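Going-Away Bag

Nafula packed the snacks before she packed anything that mattered. Clothes later. Passport later. First the bag for the bus.

Green packet of tea candy, Spring Tea it said on the front, and a pile of others.
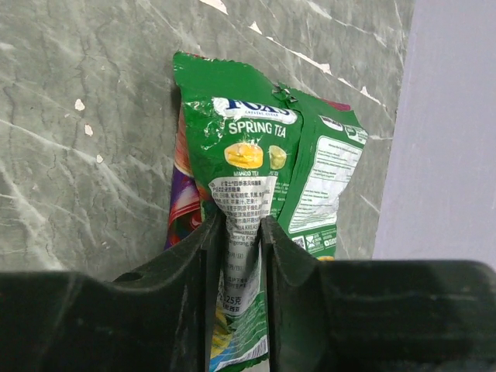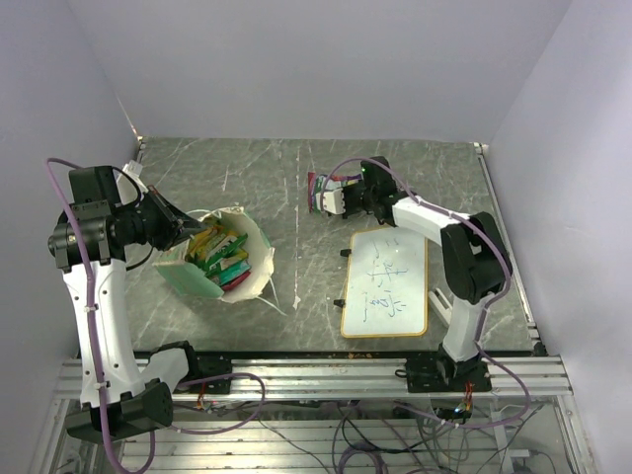
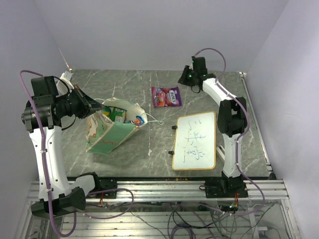
Wekesa Obura
Staff writer, fiction

Her brother had sent a list from Tunska. Candy, mostly. Anything with tea in it, he wrote, you can't get it up here, and dont let Mom hide socks in the bag again.

So. Candy. She'd been to 2 stores and spent 55 at the second one, which was stupid. The bus left at six. It was already past four and the kitchen was a mess - string, receipts, the tape that wouldn't come off the roll.

She filled the bag. Emptied it. Filled it again, heavy stuff at the bottom this time. The handle kept flopping over. Fine. Let it flop.

"You're taking all that?" Her mother, in the doorway. Holding socks.

"It's for him."

"He's a grown man."

"He asked."

Her mother came over and picked up one of the packets, turned it around, squeezed it to hear it crackle. Read the back slowly, or pretended to. Three years he'd been gone. More than 2596 miles of road if you took the bus both ways, she had worked it out once on an envelope in July and never thrown the envelope away.

"Mango tea," she said. "He never liked mango."

"He does now I guess."

Her mother nodded like that was news from a doctor. Put the candy back, on top, where it wouldnt get crushed. Then moved it a little. Then the socks went in next to it, folded small, and Nafula looked at the clock and said nothing and went to find her shoes.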